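Neues aus dem Gewächshaus: Primeln, Jungpflanzen und ein bisschen Vorfreude

Liebe Kundinnen und Kunden, liebe Gartenfreunde,

draußen liegt noch Reif auf den Folientunneln, und wer morgens zu uns auf den Hof kommt, sieht erst einmal nur beschlagene Scheiben und Licht dahinter. Drinnen aber ist schon ordentlich Betrieb! Die Primeln stehen in Knospe, die Hornveilchen haben den Januar erstaunlich gut weggesteckt, und im hinteren Haus riecht es nach feuchter Erde und nach dem Kaffee, den wir dort immer viel zu lange auf der Heizplatte stehen lassen. Wir wollten Ihnen eigentlich schon vor Weihnachten schreiben, aber dann kamen die Adventsgestecke dazwischen, danach die Inventur und danach eine Erkältung, die einmal durch die ganze Belegschaft gewandert ist. Jetzt sitzen wir endlich am Schreibtisch und haben einiges zu erzählen.

Zuerst zum Wichtigsten, den Jungpflanzen. Die Bestellliste für das Frühjahr liegt ab sofort im Verkaufsraum aus, und wer mag, kann sie sich auch zuschicken lassen. Wir haben in diesem Jahr 70 Sorten Beet- und Balkonpflanzen im Programm, dazu Kräuter und das Gemüse, das bei vielen von Ihnen inzwischen fast mehr Platz bekommt als die Blumen. Neu dabei ist die Geranie Buduvano, halbhängend, in einem dunklen Kirschrot, das auch im Schatten eines Balkons noch leuchtet. Wir hatten sie im letzten Sommer auf der Südseite zur Probe stehen und waren zuerst skeptisch (sie ließ sich im Mai unglaublich viel Zeit), aber ab Juli war sie kaum zu bremsen und hat bis in den Herbst hinein geblüht. Wer nur wenige Kästen hat und einmal etwas anderes ausprobieren möchte als das, was seit Jahren dort hängt, sollte sie sich vormerken lassen. Die Menge ist begrenzt.

Die kleine Petunie Stekero bleibt im Sortiment, nachdem so viele von Ihnen im September danach gefragt haben. Sie verträgt Regen besser als die großblumigen Sorten und verklebt nicht so, was jeder zu schätzen weiß, der schon einmal mit braunen Fingern vor dem Balkonkasten gestanden hat. Bitte denken Sie bei ihr an den Dünger, sie ist eine starke Esserin. Einmal in der Woche flüssig nachdüngen, und wenn die jungen Blätter gelb werden, darf es ein Eisendünger sein.

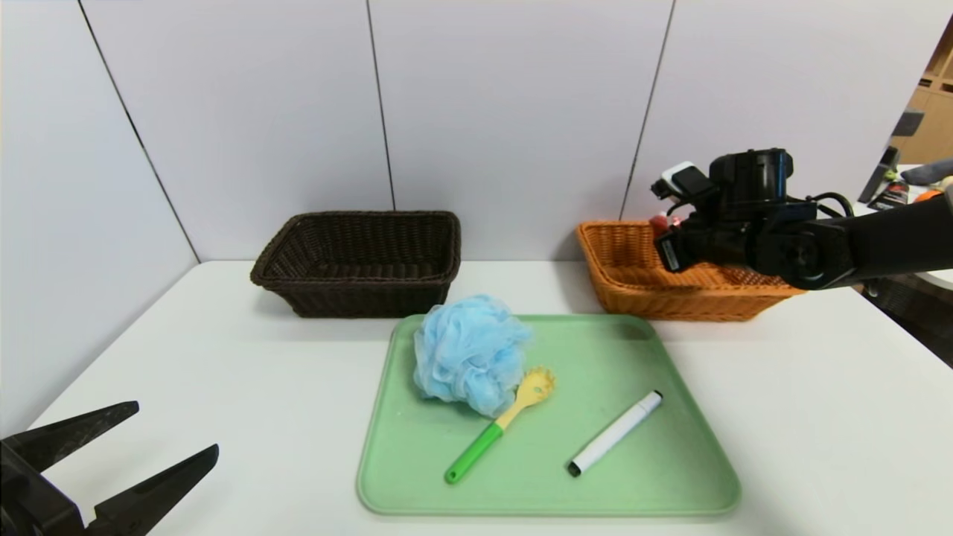
Pflanzgefäße sind bei uns im Laden ein Dauerthema, und im Vorfrühling, wenn man die ersten Primeln am liebsten schon ans Küchenfenster holen möchte, fragen viele nach einer hübschen Schale, die nicht gleich nach Blumentopf aussieht. Wir empfehlen dann gern etwas Geflochtenes. Wer zwei Körbe von ähnlicher Form nimmt, einen dunkelbraunen und einen in hellem Orangebraun, hat eigentlich schon die halbe Fensterbank gestaltet: in den dunklen kommen gelbe und weiße Primeln, in den hellen lieber Blau, Traubenhyazinthen zum Beispiel oder die kleinen Netziris. Wichtig ist nur, dass der Korb innen mit einer kräftigen Folie ausgelegt wird, am besten bis knapp unter den Rand, und dass Sie vorsichtig gießen. Das Wasser kann ja unten nicht ablaufen. Eine Handvoll Blähton auf der Folie hilft ein wenig, ersetzt aber nicht das Fühlen mit dem Finger. Und wenn die Zwiebeln verblüht sind, werfen Sie sie bitte nicht weg! Das Laub einziehen lassen und die Zwiebeln dann in den Garten setzen, dort kommen sie im nächsten Jahr wieder.

Bei den Tomaten haben wir lange überlegt und dann doch wieder alles angebaut, was im vorigen Jahr gelobt wurde. Die Yao ist eine gelbe Cocktailtomate mit dünner Schale, sehr süß und leider auch sehr platzfreudig, wenn es nach trockenen Tagen plötzlich gießt. Unter einem Dachvorsprung geht es ihr am besten. Gesät wird bei uns in Etappen, damit nicht alles auf einmal fertig ist, und abgeholt werden können die Pflanzen nach den Eisheiligen. Wir wissen, dass einige von Ihnen schon im April vor der Tür stehen werden. Wir werden dann wieder dasselbe sagen wie jedes Jahr, und Sie werden wieder trotzdem eine mitnehmen.

Eine Nachricht in eigener Sache: Áine Nic Giolla, die viele von Ihnen aus der Staudenabteilung kennen, hat die Leitung der Anzucht übernommen. Sie kümmert sich also ab jetzt um alles vom Saatkorn bis zum fertigen Topf und ist meistens im hinteren Haus zu finden. Bei den Stauden bleibt sie Ihnen an den Samstagen erhalten, dann auch gern mit Zeit für längere Beratungen über schwierige Ecken unter alten Bäumen, für die sie eine ausgesprochene Schwäche hat.

Unser ältestes Gewächshaus, gebaut 1967, hat im Winter endlich eine neue Lüftung bekommen. Es sind insgesamt 457 Scheiben darin, und wir haben sie bei der Gelegenheit alle geputzt, von innen und von außen. Man merkt es am Licht, und die Hornveilchen merken es offenbar auch. Die Torffrei-Erde Trelel, mit der wir seit dem vergangenen Jahr topfen, gibt es jetzt übrigens auch im Sack für zu Hause. Sie trocknet oben schneller ab als gewohnt, darum bitte erst etwas tiefer fühlen und dann gießen.

Und zum Schluss noch ein Termin: Am Samstag, 31. Januar, machen wir unseren Primeltag, mit Kuchen, warmem Apfelsaft und 3 kleinen Führungen durch die Anzucht. Anmelden müssen Sie sich nicht. Ziehen Sie aber eine Jacke an, die man leicht ausziehen kann, denn zwischen dem Kalthaus und der Vermehrung liegen gefühlt zwei Jahreszeiten. Eigene Körbe und Schalen dürfen Sie gern mitbringen, wir bepflanzen sie gleich vor Ort, und bezahlt werden nur Pflanzen und Erde.

Herzliche Grüße aus der Gärtnerei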